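Buying your first arm: the questions I get most

I'm Divya Rajan, and I handle equipment planning at Lacson, a small shop that helps other small shops figure out what to buy. These come straight out of my inbox.

Do I need to buy an arm before I know if it'll work for me?

Please don't! Start in simulation. You can try reach, grip and approach angles on a computer you probably already own, and if the arm can't get to the back of your bin in software, it won't get there on your floor either. I usually ask people to spend 33 hours on this before they call a single vendor. It feels slow, I know.

Can I trust what the simulator shows me?

For reach and clearance, mostly yes. For gripping, be careful. 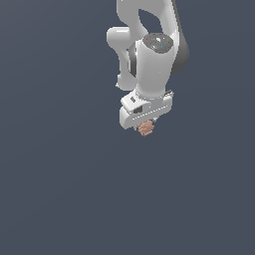

Anything lumpy or soft is where I'd hold some money back, and I've learned to write that into the budget as its own line. Two fingers closing on an odd shape can look perfectly fine on screen and then slip all day long in the shop. Ask for a trial with your own parts — not the vendor's nice clean sample blocks.

What do people forget to budget for?

Fingers, mostly. The ones that come with the gripper rarely suit what you're picking up, and you'll go through a few sets. I put aside $2000 for fingers, pads and mounting bits on every first project. Then there's the stand, the cables, and somebody's time to learn the thing. Rajeshwari Hegde over at Hirnholm now plans 80 hours of training per operator and says she wishes she'd done it on the first cell too.

New or used?

I like used arms and new grippers (fight me). Just get the controller and the software license confirmed in writing, and check that the license can be transferred to you.

When should I order?

Earlier than you want to. If you'd like it running by March, get your quotes in the fall. And get at least 2 of them, please, with shipping included.

Can you look over my quote?

Sure, send it along with a sketch of your space and a short list of the parts you want to move. Margus Sakalauskas and I read them in the mornings, so you'll usually hear back before lunch.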